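Kelell, Ten Years On

I moved back to Kelell in October, after long enough away that the woman at the bank asked whether I was new in town. I said sort of. She gave me a map. The map had my old street on it under a different name.

So I've been walking around making a private list of what changed while I was gone, and I may as well put it here. 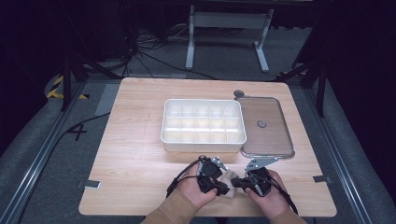
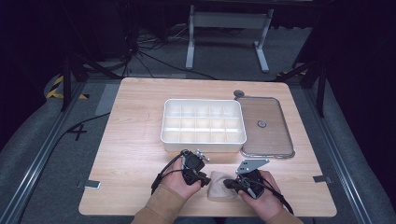

So what's the biggest change?

The waterfront, by a mile. When I left, it was a fish cannery with no roof, a chain-link fence and a parking lot where people taught their kids to drive. Now it is Nestgate, which has 565 apartments, a dog spa and a plaza with the kind of benches you can't lie down on. I learned to parallel park about where the lobby fountain is. I went in to see it and a man at a desk asked if he could help me, and I couldn't think how he would.

The Kandpal Theater closed. I'd heard about that one, but I hadn't heard it was a climbing gym now. They kept the marquee, which used to say things like DOUBLE FEATURE TUES and currently says CHALK IS NOT FREE. The balcony is where you sign the waiver. I saw my first R-rated movie up there, so I suppose it was always a place for taking risks.

Downtown has one tall building, finally. It's the Plakent tower, 14 floors, and people here talk about it as if it blocks out the sun. It does block out the sun at the bakery, to be fair, from lunch until closing. The top lights up at night in a color that is supposed to follow the tide. I have looked at the tide and I have looked at the tower and I would not sail by it.

The number 2 bus still doesn't come. I found this very moving. They've put up a digital sign that tells you how many minutes it will be, and the minutes go up. Before, you had to guess.

Rent I'm going to leave alone, except to say that my first apartment, the one over the locksmith with the shower in the kitchen, is listed as a "chef's studio." The locksmith is gone. There's a place selling candles, and one of the candles is called Cannery. I smelled it. Whoever made it never stood downwind of the cannery.

The ballpark is the same – same wood bleachers, same outfield that slopes toward the creek, same crowd of around 1,000 on a good night, most of them looking at the creek. They raised the price of peanuts and there were letters in the paper about it for weeks.

Still on my list: the ferry dock, the library annex, and whatever they did to the roundabout.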